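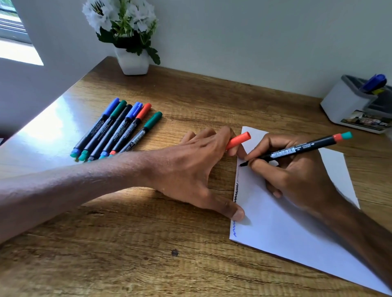
Olness Amateur Boxing Club — Competition Team

Back from the Tarneo Open. A few posts on how it went, for members who couldn't travel and for the parents who have been asking. 12 October 2025

We took 11 boxers. Nine got bouts. The other two were left without an opponent after the weigh-in, one at 125 pounds and one in the heavyweight novice class. Both had made weight and both had done all the training. We have asked for matched bouts for them at the next home show.

The venue was the Flondeleck, which most of you will know from the regional finals in May. Same hall, same parking problem. They had two rings running this year, so the program moved a lot faster than it did last time.

Two rings also means two sets of announcements at once. We came close to missing a call in the first session. From now on, one coach stays at the bout board and does nothing else. If you are boxing at a two-ring event, warm up where that coach can see you.

Results. Six wins, three losses. Four of the wins were on points, one was a split decision and one was stopped by the referee in the second round. All three losses were on points.

The split decision was the 139-pound final. I had it closer than our corner did. Our boxer won the first clearly, gave away the second by standing in front of a taller opponent, then went back to the jab in the third and took it. The third round is the one to watch if you get the video.

The stoppage was in the women's 132-pound semifinal. Body shots, two standing counts, and the referee waved it off. Good decision. The other girl was fine and came over to our corner afterward to shake hands.

On the losses. Two of them had the same problem — dropping the right hand on the way back from a combination. We have seen it in sparring and we let it go because in sparring people were getting away with it. That is on the coaches. Pads this week will be nothing but getting the hand back to the chin.

The third loss was a first bout, against someone with a lot more experience. Three full rounds, no counts, still throwing at the bell. I have no complaints about that one at all.

Someone asked how the scoring works now, so briefly. Judges score each round 10 for the winner and usually 9 for the loser. It goes down to 8 if the round is one-sided. They look at clean punches on the target area first, then who is controlling the bout. Walking forward and getting hit does not win you rounds.

Someone else asked why our 147 had a point taken off. That was for holding. There were two cautions before it and the warning came after. If the referee has spoken to you twice, stop doing it.

Weigh-ins. They opened at 7 and the line was already out the door. Everybody we took was on weight the first time, and nobody had to skip breakfast to get there. Please keep it that way. We don't do sauna suits here and we won't be starting.

If you are more than a few pounds over two weeks out, tell a coach. We will move you up a class or leave you off the card. Neither one is a punishment.

Medical books. One was out of date. We found it the night before and got it sorted, but it took three phone calls and it should not have come to that. Check the date on the last page tonight. If it runs out before the end of the year, book your medical now.

Equipment. We came home with one headguard that isn't ours (red, medium, name inked inside and rubbed out) and we are short one pair of 12-ounce gloves in blue. If you were in the second van, look in your bag.

Money. Entry fees and van hire came to more than we had set aside, mostly the second van. The Fernandes bakery gave us $300 toward travel and sent a box of rolls as well. Please thank them when you are in there.

We still need to raise $1,000 for the new ring canvas. The current one has been patched in two corners and the patch by the red corner is lifting again. Until it is replaced, no sparring in boxing shoes with worn soles. Footwork drills will be on the gym floor.

The home show is the main fundraiser. Tickets will be sold at the front desk and at the door, same price for both. Kids under ten get in free with an adult. Seats at ringside are for officials and the two front rows go to boxers' families first, so let us know if you need them.

We need people for that show. Setting up chairs, running gloves between the corners and the glove table, working the door. You don't need any boxing knowledge for the chairs or the door. The glove runner should be someone who has done it before, or is willing to shadow for the first half.

Training schedule. The competition team gets a light week. Skipping, shadow boxing, pads, no sparring at all. Anyone who took a count stays out of sparring until the doctor's rest period is finished, and that includes "just moving around." If your book says rest, you rest.

Beginners and juniors train as normal. The early juniors class is getting full. We will probably split it into two groups by age, and parents will hear by message before anything changes.

To the two who didn't get a bout — you sat through two full days, held pads for other people and carried bags. The coaches noticed. You are first on the list for matching.

Next away event isn't confirmed. There is an invitation from a club up the coast but it clashes with exams for half the team, so we may send a small squad or skip it. Will post when we know.

Video of the bouts is being uploaded slowly. The ring B footage has no sound for most of the first session. Ask at the desk for the link if you boxed and haven't had it yet.

Last thing. The gym key that was signed out before the trip has not come back. Check your coat pockets.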